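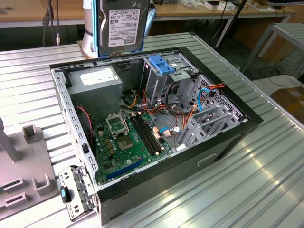
Figure 1. The desktop on its side, with a hard drive in the gripper.

Taking Apart a Desktop by Software: Final Report
Ya-wen Chung and Ho-yin Au
May 2020

1. What we set out to do

In October our plan was to have two arms strip a desktop computer down to its shell. The plan is now to deal with the hard drive and its cables, and we consider this a mature reduction in scope. This report covers the software: a planner we called Innes, a perception node we called Cuduvley, and the glue between them, which has no name because neither of us wants to own it.

2. Planner

Innes takes a list of parts and the order they block each other, and hands out moves one at a time. Each move carries a condition that must hold before the next one starts, such as "connector free" or "bracket released." Our first version trusted these conditions completely. It would mark a cable as unplugged once the arm had finished the unplugging motion, whether or not the cable had taken part.

The second version asks Cuduvley to look again after every move. It is slower, and we stopped finding drives tethered to the case halfway through a lift.

Both arms share one collision model. Before one of them comes down near the back edge of the case, the planner reserves a box of air for it and the other has to wait its turn. Ho-yin wrote the reservation code in a weekend and spent four weeks finding out what happens when both arms wait politely for each other.

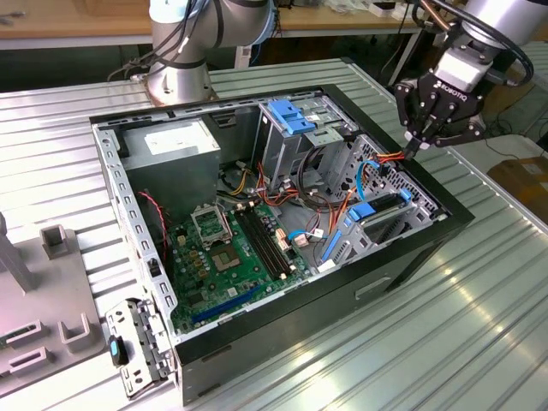
Dr. Innes-free naming was suggested at our midterm review, along with the remark that a timeout would have fixed the deadlock on day one. We added the timeout. It did fix it, though the names stayed.

3. Perception

We labeled 1,254 images by hand. Drive brackets were easy, being bright blue and shaped like nothing else nearby. Cables were miserable. The detector found the right connector in 78 percent of our test images, and most of the misses were places where a data cable crossed the power bundle.

The fix that helped most was dull: move the wrist camera to a second viewpoint and only accept a connector found in both views. Roughly 5 seconds per look, and well worth it.

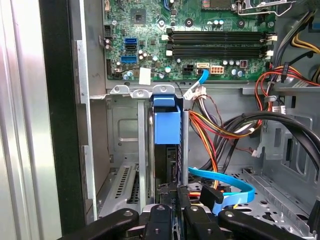
Figure 3. Wrist view at the drive cage, fingers near the SATA connector.

4. Left undone

The grasp force is still a constant in a config file. Recovery after a dropped part consists of stopping and printing a message. Ya-wen has a branch that retries the grasp from a new angle, and it will be merged when it stops retrying forever.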